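Home | Issues | Authors | Submit | Contact

4.2 What ends up on the edge of the basin

I went into this part of the study thinking the medicine cabinet would be the interesting bit. It wasn't, at least not for me! Once Anika Pettigrew and I started going through the 171 household diaries from Plokness, the thing people kept writing about was the rim of the washbasin, that skinny strip where the soap goes, and then the other soap, and then whatever came home from the shops on Saturday. People had a lot to say about it. One diary gave it two full pages and barely mentioned the shower at all.

We'd asked everyone to write down each bottle they put on or took off the basin over the month of January, and where it went afterwards. Some folks were wonderfully careful (a retired couple in Gallagher Street logged a toothpaste tube moving from left to right) and some gave up after the first week, which I'd probably have done too. We kept both kinds in. Anika was keen to drop the short ones and I wasn't, and we went back and forth on that for longer than I'd like to admit.

The pattern we saw most often is what we ended up calling the corner cluster. Bottles don't spread themselves evenly along the rim. They bunch up at one back corner, usually the one away from the tap lever, and they stay bunched even when there's a whole bare side going spare. Figure 6 has a small cluster of the usual sort, three containers of different sizes on a basin with the tap over on the other side.
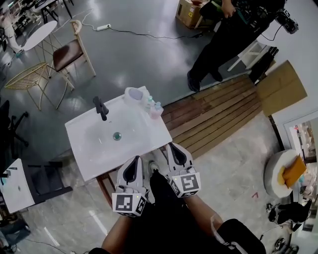
Figure 6. Corner cluster on a rectangular basin: large white dispenser with lavender cap, small clear bottle, pink pump bottle. Single-lever tap at upper left.

I like this one for the sizes. Plenty of our diarists grumbled about the little bottle, the one that gets stuck next to its big neighbour and tips over when you grab for the pump. In the diaries, small bottles were also the ones most likely to be listed as "moved" with no note of where to. My own guess is they travel in pockets and toilet bags and come back whenever they feel like it, but the diaries can't settle that and I won't pretend they do.

Stands matter as well. A basin on an open stand has no cupboard underneath, so the overflow has to go somewhere else in the room, and 33 of our households had this arrangement. They wrote about shelves, windowsills, the top of the cistern, a bucket. Several had bought the Plurnance caddy and then kept the bottles on the rim anyway, with the caddy holding hair ties. I've got one of those caddies at home and can report the same result.

Colour came up more than we'd planned for. We had no question on it, but people described their bottles by colour far more readily than by brand or by what was inside ("the pink one's nearly out"), and in shared houses the colour seemed to work as a sort of name tag. We've gone back and coded for it, and the numbers are in the next section along with the pump versus flip-top comparison.

One gap I should own up to is cleaning. We asked when the rim was wiped but forgot to ask whether the bottles were lifted first, and those are two very different jobs. The Pirnine follow-up will ask it properly.

We use cookies to remember your reading preferences. Accept | Manage settings

Get new issues by email. Enter your address to join our newsletter.

Related articles
Towel rails and who gets the top one
Shared shelves in rented bathrooms: a diary study
Where the spare soap lives
Keeping a household diary going past week two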